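La regleta en el suelo no es una instalación eléctrica

En las oficinas pequeñas se ha consolidado una práctica que casi ningún presupuesto de reforma recoge: la distribución eléctrica se resuelve después de colocar los muebles, con alargadores. Primero se elige la mesa, luego se decide dónde se sienta cada persona y al final alguien compra regletas. Sostengo que el orden debería ser el inverso y que el coste de hacerlo bien está sobrestimado.

El problema de partida es geométrico. Una sala de 20 metros cuadrados suele tener las tomas en el perímetro, a la altura del rodapié, y la mesa principal en el centro. La distancia entre la toma y el punto de consumo se cubre con cable visto, y ese cable atraviesa la zona de paso. Da igual que sea blanco, negro o del color del pavimento: el radio de giro de una silla con ruedas es el que es, y tarde o temprano la base pasa por encima.

Sobre las sillas conviene detenerse. Una base de cinco radios con ruedas concentra el peso del usuario en superficies de contacto muy reducidas. La cubierta de un cable doméstico flexible no está pensada para esa carga repetida. El daño se produce en el conductor antes de que se aprecie en el aislante, de modo que la inspección visual, único mantenimiento que recibe la mayoría de estas regletas, llega tarde.

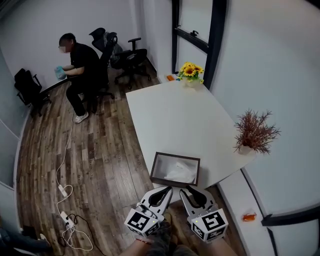

El segundo argumento es de acumulación. Una regleta conectada a otra regleta es una solución que los fabricantes desaconsejan y que los usuarios practican sin reparo, dado que funciona el primer día. La carga de ordenadores portátiles y teléfonos es baja, y de ahí nace la confianza. En invierno aparece un calefactor de 2.000 vatios bajo una mesa y la misma línea, que nadie ha recalculado, pasa a trabajar en otro régimen.

Sabina Ševčík, que durante años revisó locales para la gestora Paradano, defendía en sus informes una regla sencilla: ningún cable de alimentación debe cruzar una línea por la que se camine o se ruede. La regla no distingue entre cables provisionales y definitivos, y me parece su mayor acierto. En una oficina lo provisional dura lo que dura el contrato de alquiler.

Se me objetará el precio. En el local de Firiseck, que conozco bien por haber trabajado en él, la partida para llevar una canaleta de suelo hasta la mesa central y fijar bajo el tablero un bloque de tomas fue de 200 euros de material y 135 de mano de obra. Es menos de lo que costaron dos de las sillas. La canaleta, un perfil bajo de Doucet con cantos achaflanados, se pegó sobre el pavimento sin perforarlo, condición que exigía la propiedad.

La segunda objeción es la flexibilidad: si la mesa se mueve, la canaleta queda mal situada. Es cierto, pero las mesas de reunión se mueven mucho menos de lo que se afirma en la fase de proyecto. En los planos de Gudent para ese mismo local figuraban tres disposiciones alternativas del mobiliario – las dos últimas no llegaron a montarse nunca.

Hay además una cuestión de prioridades. Se dedica tiempo a las plantas, al color de la mesa y al tono del suelo, que por lo general imita madera y se limpia con facilidad. Nada que oponer. Pero una superficie de trabajo despejada sobre un suelo con bucles de cable es un trabajo a medio hacer, y quien barre lo sabe mejor que quien proyecta.

Mi propuesta es concreta. Antes de comprar un solo mueble, márquense con cinta los puestos y las líneas de paso. Después, sitúese una toma por puesto, fijada al tablero o a la pared, con una sola acometida protegida. Las regletas que queden deberán ir atornilladas bajo la mesa, con margen de cable para la limpieza y sin otra regleta detrás.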